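Wandside Nine Clinch Playoff Spot, and What a Way to Do It!

If you were at Collado Field for the last home stand, you already know. If you weren't, oh boy, did you miss some baseball. Wandside took three out of four from Plerka and locked up a place in the August playoffs with seven games still to go on the schedule, the earliest this club has ever done it.

The opener was the tight one. Plerka scored twice in the first on a bloop and a bad hop off the lip of the infield grass (the same lip we've been complaining about since spring), and for five innings it looked like that would be enough. Their lefty was throwing a slow curve that had everybody out on the front foot. Then in the sixth we finally stopped chasing it. Walk, walk, single through the right side, and a double into the left field corner that rolled all the way to the bullpen bench. Four runs in, and the bullpen made it stand up, 4-2.

Game two we lost, 9-3, and there isn't much to say except that Plerka can really hit when they're ahead in the count. Game three was ours by the fifth inning, 11-4, with a grand slam that cleared the scoreboard in left center. And then came the finale, ten innings, 6-5, won on a squeeze bunt with one out. A squeeze! In extra innings! The bench was over the rail before the runner had even touched the plate.

Attendance for the finale was almost 1,000, the biggest crowd of the year, and you could hear it from the far parking lot.

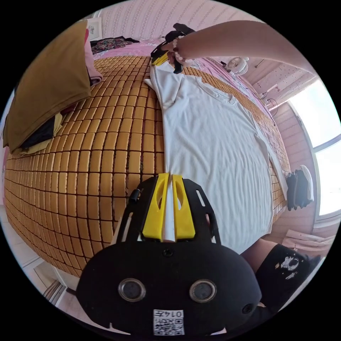 The Pitching Is for Real

We've said all season that the offense would come and go and the arms would carry us. Well, look at it now. The staff has 118 strikeouts against Plerka, Wovach and the rest of the division, and the walks are way down from last year. The gun had our closer at 94 in the ninth inning of the finale, and he went right back out for the tenth and got three ground balls on eight or nine pitches.

What's been the most fun to watch is how well the catchers are working with the younger guys. Early on there were a lot of long meetings on the mound. Lately it's one sign, a nod and here it comes. The defense loves it, too. Games are moving, infielders are on their toes, and the double play up the middle has gotten really smooth.

Wovach Is Up Next

The road trip starts with three at Wovach, who play on that short right field porch and love to pull the ball. They took two from us up there in the spring, both by a run, so there's a little something to settle. A pair of wins would give us a good shot at the top seed, and the top seed means the first playoff series is at home under the lights.

If you're making the drive, the visitors' side is along first base, and it gets full sun until the fifth or so. Bring a hat. Gates open an hour before first pitch, and kids in a team jersey get in free with an adult.

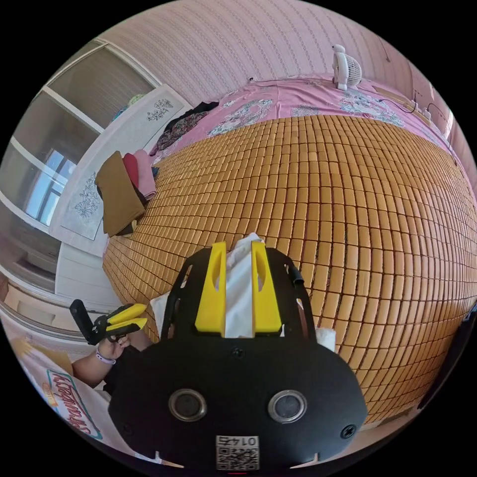
One longtime season ticket holder wrote in after the finale to say that the squeeze was the best call she has seen at Collado in years, that she'd have bet her seat cushion on a swing away, and that if the top seed comes down to the last day she wants the same guy at the plate. We'd take that too!

Playoff tickets go on sale at the Collado box office as soon as the seeding is set, and season ticket holders get first pick of their own seats. Go Wandside!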